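The Knob

My sister-in-law thinks I play computer games for a living. I've stopped arguing. What I do is sit in a converted dairy on the edge of Plorkatgate, from eight in the morning until the bus goes, and watch a pretend arm try to open a pretend cupboard in a pretend kitchen.

The firm is called Evov. We rent our bit of the dairy from Kleinschmidt, who make shop shelving downstairs and who have been promised, by somebody far above me, that one day our arm will stack their shelves for them. Before shelves, though, kitchens. Before kitchens, one knob.

It's a nice kitchen, I'll say that for it. Much nicer than mine! Marble worktop, navy cupboards, a big black sink with a tap like a swan's neck, and not a teabag anywhere. I sometimes have my sandwich in front of it and pretend I've moved in (I'd swap the tiles for something plainer, but I could live with them).

Attempt 325 was the one I got fond of. I'd seen plenty by then. There'd been the attempts where the arm went for the tap, and the long bad week in September when it kept punching the worktop, and a very odd afternoon when it simply waved. But on 325 it came in from the left, smooth as anything, lined itself up and stopped. I took my hand off the mouse. I think I even took my glasses off. 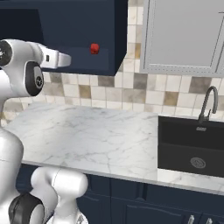 Attempt 325, a hand's width from the red knob.

I've been in this job for 2 years and I still hold my breath at that point. You can't help it. You want to lean in and give the thing a little shove at the elbow, the way you would with a toddler and a spoon.

"Go on," I said, out loud, to a screen.

It went on. It slid forward, closed its fingers very tenderly on nothing at all, pulled back, and reported a success. There was a green tick and everything. The cupboard hadn't budged.

I laughed so much that the Kleinschmidt lot banged on their ceiling. Then I wrote it up as a fail, with a note saying it had opened the air, and went to put the kettle on in our real kitchen, where the cupboard door has been hanging off since before I started. You have to lift it and tug it sideways and swear a bit. My hand does all that while I'm thinking about biscuits. I stood there opening and shutting it like an idiot, trying to catch my own fingers at whatever it is they know.

Mum rings most evenings and asks if it can do the washing up yet. She saw an advert for the Prillell, the one that's meant to fold your towels, and she's got it into her head that we're the same people. I tell her no, Mum, it's still on the cupboard. She says she'll keep her rubber gloves, then.

We ran almost 700 attempts before the cupboard opened properly, and I missed it. I was on the bus. I came in the next morning to 4 messages, all in capitals, and a replay waiting on my screen with my chair already pulled out for me. I watched it with my coat on. In it went, took hold of the knob, and pulled, and there was the inside of the cupboard, which none of us had thought to put anything in.

So now I'm making cups. Blue ones, I think, with a chip in one of them.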